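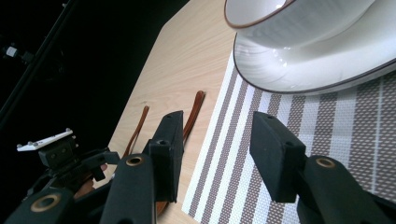 4.2 Comparison of Finger Pads on the Hand-Held Grippers

Figure 3. Hand-held gripper over the table setting used in the pad comparison, with the pads apart. The cup and saucer stand on the striped placemat.

The second set of trials compared two finger pads, referred to below as Loletti and Willen after the workshops that cut them. Both are black blocks of the same outer size and fit the same linkage. The Loletti pad is the softer of the two. The Willen pad has a harder core under a thin outer layer and bends less when the load is off center. All other parts of the hand-held unit were left as in Section 4.1, including the camera mount and the trigger spring.

Each pad was used to record 100 demonstrations per task on the Divonano table setting. The setting was chosen for its mix of shapes: glazed ware with a raised lip, which gives the pads little to hold, and slender utensils that lie nearly flat on the wood. The placemat was kept because its stripes give the tracker strong features close to the fingers. On bare wood the grain is fine and low in contrast, and in early recordings the pose estimate drifted whenever the pads hid the edge of the mat.

Operators worked with one gripper in each hand. The second unit is therefore often in view of the first, and its housing can cover part of the tabletop on that side. We did not mask these areas. A short test with masking lowered the number of matched features and gave no gain in the final pose error.
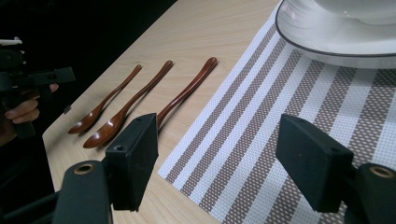 For the spoon task, the operator had to lift one spoon by the handle without moving its neighbors. The gap between handles sets the limit on how far the pads can open during the approach. With the Loletti pad, operators tended to come down with the fingers too wide and touch the next handle. With the Willen pad they closed earlier, and contact with the next handle was less common. We attribute this to stiffness: a soft pad spreads under load, and operators allow for this by opening more than the task needs.

The saucer task showed the opposite order. The softer pad followed the curve of the lip and held it at a wider range of wrist angles. The harder pad touched along a short line, and the saucer turned in the grip when it was lifted from one side.

After cleaning, the full set held 1036 recordings. Those with lost tracking for more than 2 seconds were removed before training. The policy was trained with the Zúñiga controller at its default gains, once per pad and once on the pooled data, with 6 random seeds for each case. Pooling the pads did not harm the saucer task, but it made the approach to the spoons less consistent, and the two pads are kept apart in the results that follow.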